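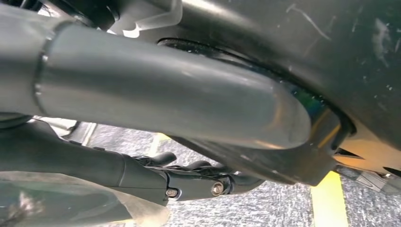 How often should the gripper on a rented shop arm be checked?
Once every 100 cycles, and again after any job in which a finger has touched a hard housing. The check takes two minutes with a hex key and a dry cloth.

Tips for the Cendel arm kit (Plolbridge rental plan)

Fasteners. Try each hex-socket bolt on the gripper body by hand before powering up. Snug is enough. If a bolt turns freely, stop and file a service request; Kistatgate replaces bolts under the plan but does not cover stripped sockets.

Tubes and round stock. Approach from below with the fingers open, and close at the slowest setting. Keep clear of collars and seams, where the diameter changes and the grip is uneven. A smooth tube will roll if it is held near one end.

Openings. Wipe flecks and dust off the rim before guiding a tube toward it. Scratches on dark plastic are permanent. The polish sold with the kit did little for them in our use and is not worth the extra charge.

Floor marks. Tape on short-pile carpet holds well enough for a month. Use one color for the arm's reach and another for where people stand – the manual uses the same color for both.

Plastic sheeting. Fold loose edges under, away from the wrist joint.

The plan includes 11 service visits. We used 3, all in April, and each was booked through the Becerra parts desk. Replacement fingers come in pairs only. Keep the old pair for setup runs.

Updated June 23, 2026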